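4.2 Listening at home

The second part of the survey asked where and when people heard devotional songs released by Trudora, a label that puts out most of its catalog as short online videos. We received 1,174 completed forms. The questions covered the place of listening, the device used, and whether the song was played on purpose or came up in a playlist.

Most respondents named the home first, ahead of the car and the place of worship. Many wrote that they played the songs while eating or cleaning up, and that they knew the melody well but not all of the words. This agrees with what we heard in the Histberg interviews, where several people could hum the refrain of "Dratolness" but could not recall the second verse.
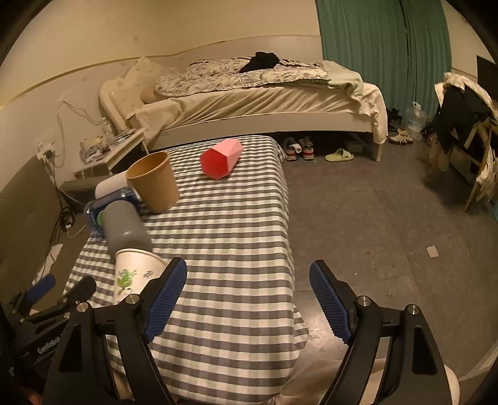
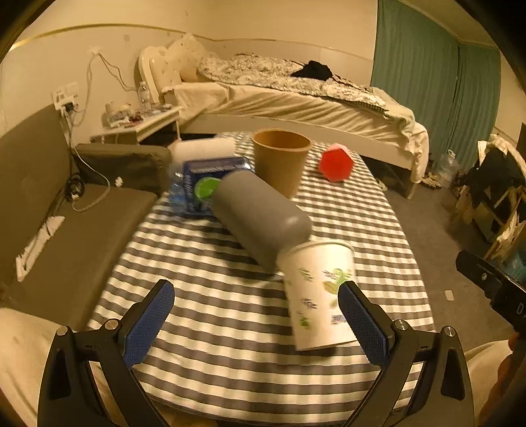
Figure 2. Cups on a table with a checkered cloth.
Photos: Remo Thaler

Time of day mattered less than we expected. Evening listening was common in every age group, and Friday was the day named most often. Respondents who sang in a choir were more likely to look for a certain recording by name. The others tended to accept whichever version the service offered them, and some did not know that more than one existed.

We also asked about the singer. Listeners who already followed Gilchrist, the vocal group on the most recent release, rated the recording higher on our scale of 1 to 5 than those who did not. The gap was smaller for the older songs. Free-text answers suggest that the slow tempo and the plain accompaniment were valued by both groups, while the video itself was seldom mentioned. In the 12 follow-up interviews, people often said they had let the video run with the screen turned away. We return to this point in Section 5, where sound-only use is treated separately.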